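Home | Table | Linens | Pads and Protectors | Sale | Contact

Jornness Felt Table Pad, Large Square

Category: Table Pads and Protectors
Tagged: grey, felt-look, square, breakfast

Share 16 | Comments 5

The Jornness is a large square pad that sits on top of your table and gives you a soft, quiet place to put crockery down. It is a foam pad with a speckled grey fabric cover. The corners are rounded and the edges stand up a little from the middle, so a teaspoon or a dropped crumb tends to stay on the pad.

It is a good deal thicker than an ordinary place mat. If you are used to cork or woven mats you will notice the difference the first time you set a plate on it. There is very little noise. People with hard white tabletops, glass tops or a painted table they are fond of are the main buyers, along with anyone who eats breakfast while the rest of the house is asleep.

Size and fit

The pad measures 737 mm along each side. On a table 1100 mm long it takes up the middle and leaves a strip of bare surface at either end, enough for a jug, a newspaper or a lamp. On a narrow table the front edge can come slightly over the side. The rim is thick and rounded and rests comfortably against the forearm, so some customers place it that way on purpose. If you would like it to sit wholly on the table, measure the depth as well as the length before ordering. The pad can't be trimmed. Cutting it opens the cover and we can't take it back afterwards.

It lies flat under its own weight. There are no straps, clips or suckers. On a very glossy top it may creep a little if you lean on it, and a strip of the thin rubber netting sold for rugs will stop that.

Colour

Grey only at present. The speckle is made up of lighter and darker flecks and it hides crumbs and lint better than a plain cloth would. Pale crockery looks well on it. We often show it with the Fesska breakfast plate, a round pale grey plate with a low raised rim and a glossy glaze, sold separately. Darker stoneware is fine too, though a charcoal plate can look rather heavy against it.

We are asked now and then about a cream or oatmeal version. Wilent, who make the pad for us, tried a sample in oatmeal and it showed every coffee ring. There are no plans for one.

At the breakfast table

One plate and something from the bakery is how most people use it on an ordinary morning. A croissant sheds flakes over everything, and the raised edge keeps a fair number of them from reaching the floor. Shake the pad over the sink or out of the back door when you are done.

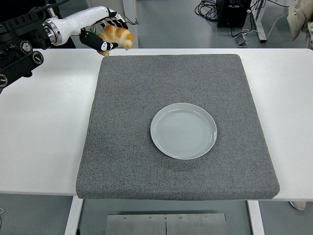
Care

1. Brush or shake off crumbs after each meal. A soft clothes brush works well on the fabric.

2. For spills, press a dry cloth on the spot straight away and then dab with cool water and a drop of washing-up liquid. Don't rub, as it roughs up the surface.

3. Butter and jam need a little more patience. Scrape off what you can with the back of a knife, then dab as above and repeat once it has dried.

4. Let the pad dry flat, away from radiators. Standing it on edge while damp can leave a bend in the foam.

5. Do not machine wash, tumble dry or iron. The cover does not come off.

The pad is for serving, not for hot pans. A warm plate is fine. Anything straight from the hob or the oven should go on a trivet, and the trivet should go on the table beside the pad.

Storage

Keep it flat if you can. Under a bed or behind a wardrobe is fine. It can be rolled loosely for a house move or a trip, with the fabric side out, and left to settle overnight when you unroll it. Don't fold it. A hard crease in the foam may never come out completely.

New pads arrive rolled in a paper sleeve inside a carton. There can be a faint smell when the sleeve comes off, and it clears in a day or two in an open room.

Delivery and returns

Orders placed before 2 pm leave the warehouse the same working day. The carton is long and light and won't go through a letterbox, so please give us a neighbour's number or a safe place if you are likely to be out. Unused pads can be returned in the original sleeve. The next batch from Wilent is due in February, and if the button above says "Back order" you will be sent one from that batch without needing to order again.

Comments

Natália Danko
Bought for a white kitchen table that was getting scratched by the bottoms of my plates. Does the job. Bigger than I pictured, so do get the tape measure out first.

Janka Kadlec
Is the underside the same fabric? I would like to turn it over when one side gets tired.

Jornness shop
Hello Janka, no, the underside is plainer and is meant to stay against the table. You can turn the pad round by a quarter every few weeks, which spreads the wear.

Tatiana Kubíček
Had mine since last winter. Tea came out with dabbing, beetroot did not, but you have to look for it among the flecks. The corner nearest the window has faded slightly. I'd buy it again, though I would like a smaller one for the tray table.

Evdokia Bakalis
Mine hangs over the front a bit and I was going to send it back, then found I liked leaning on it. Four stars because the smell took nearly a week to go in a small flat.

See also: Fesska Breakfast Plate | Procházka Linen Napkins | Rug and Mat Netting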